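The Slow Shelf

I have 298 books in a one-bedroom apartment in Florkley, and until last November I couldn't have told you what half of them were. They'd just piled up! By the bed, on the stairs, two deep in the hall (my sister calls it the canyon). 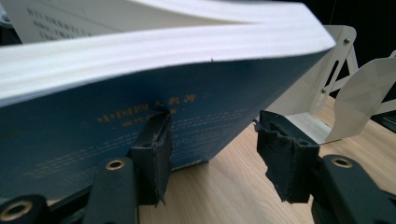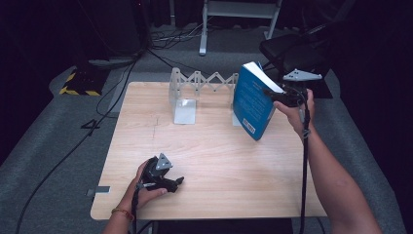
Paperbacks with blue covers, and a book stand on the table.

So I gave myself a rule. Thirty minutes a night, one book off the pile, phone in the kitchen. If I'm not hooked after 50 pages, it goes in the box for Podwood, the secondhand place on Chauke Street, where they give you store credit and a look if you bring in anything with a cracked spine.

The first week was awful. I kept getting up to check on nothing. But then I hit a fat old novel about a salt mine, and I missed my bedtime by two hours, and I hadn't done that since I was maybe fourteen.

Some of what I found was embarrassing. I own three copies of the same bread book – three! – and a guide to Rident from a trip I never took. I read the guide anyway, cover to cover, and now I want to go.

The box has been to Podwood six times. I came home with new books on five of them.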